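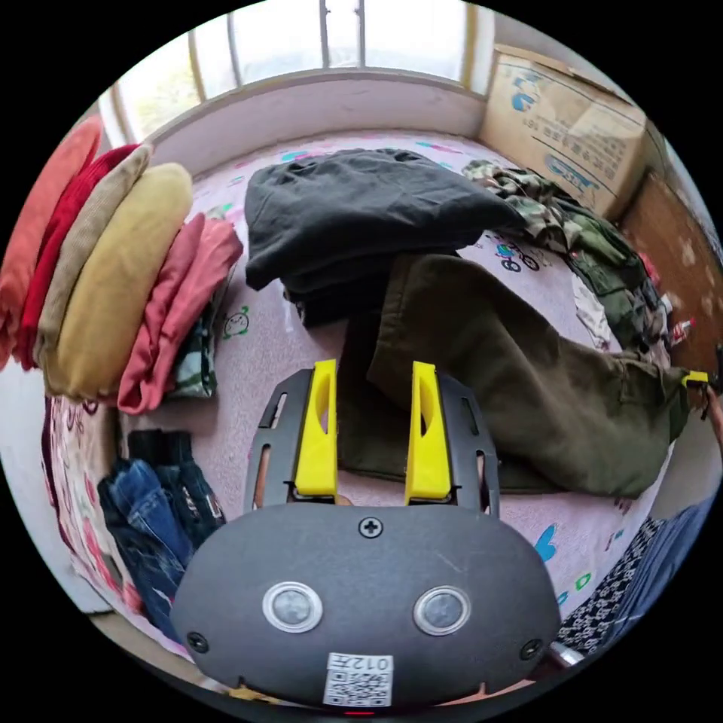

Ebise Lemma wrote: I wouldn't lift them at all if your soil drains. I've left mine in for years under a thick mulch and they come back bigger each time. Cut them down after the first frost, put the compost on, leave them alone.

Home Boards New posts Members Help

Search this board Go

Dahlias for cutting: lift or leave?

marshgate
Thanks Ebise. My trouble is the soil. It's heavy clay at the bottom of a slope and it sits wet from November on. I grew five plants this year, all for the house, and I'd be sorry to lose Rurnurar in particular as I waited two seasons to get it. The others I could replace.

tansy_b
On wet clay I would lift. Cold doesn't kill them here, rot does. I lost a whole row one winter and it wasn't even a hard one. When I dug in spring there was just brown mush with the labels stuck in it.

oldpotter
Disagree with tansy_b up to a point. I'm on clay too and I get most of mine through. Plant them deep in the first place, about a hand's length down, and mound the soil up over the crown in autumn so the rain runs off. If they went in shallow then yes, lift.

marshgate
They went in shallow. I followed the leaflet from Ghasemi, where I bought them, and it said to just cover the tuber.

oldpotter
Then lift them this year and plant deeper next.

tansy_b
That we agree on.

fenwick_row
Different question while we're here. Is anybody else's cut dahlias going over in two days? I pick first thing, strip the leaves and they go straight in water. Still dropping petals on the table by the weekend. I've been using Jerneo flower food at the strength on the packet.

Ebise Lemma
How open are they when you cut? Dahlias don't open much more once they're off the plant, so people leave them till they are fully out. If the back petals have gone papery it's already too late. Turn the flower over and look before you cut.

fenwick_row
I never look at the back. I will now.

marshgate
I do the hot water thing with mine. Stems in an inch or two of very hot water, leave until it has cooled, then into the vase. I get four or five days out of them.

tansy_b
I've tried the hot water against plain cold, same plants, same morning, and couldn't see any difference. Clean vase and fresh water every day is what does it for me. I don't bother with flower food either.

Ebise Lemma
I do see a difference with the dark ones. Not so much with the pale. It may depend on the variety.

oldpotter
Sharp snips matter more than any of it. If you squash the stem it can't drink. I've a pair of Prundik that I keep only for flowers and they don't go near twine or wood.

tansy_b
I use the kitchen scissors and mine last as long as anyone's.

oldpotter
Well, we'll differ on that.

marshgate
Back to lifting, sorry. Do I wait for the frost to blacken them or can I dig before? We're away for a good part of November and I'd like it done.

Ebise Lemma
Wait if you can. The tubers are still filling out in October. If you have to go early, cut the tops down, leave them in the ground for a week and then dig. Stand them upside down somewhere airy so the stems drain.

oldpotter
And label before you cut the tops off. You won't know one from another afterwards.

marshgate
What do you store them in? I've got a bag of old compost and a few crates.

tansy_b
Dry compost is fine. Newspaper under it. Check them once a month and throw out anything soft.

fenwick_row
I checked mine in February last winter and they'd shrivelled. Potted them up anyway and they were flowering by the end of June, so don't be too quick to throw the wrinkled ones away.

tansy_b
Wrinkled is all right. Soft isn't.

marshgate
Right, lifting them it is. I'll take a cutting or two off Rurnurar in the spring as insurance, if it gets that far.

Last reply 07/09/2021
Views: 388

Related threads
Sweet peas finished early, anything to follow?
Keeping hydrangeas from flopping indoors
Foliage for small vases
Chicken wire or pin holder?
Earwigs in cut flowers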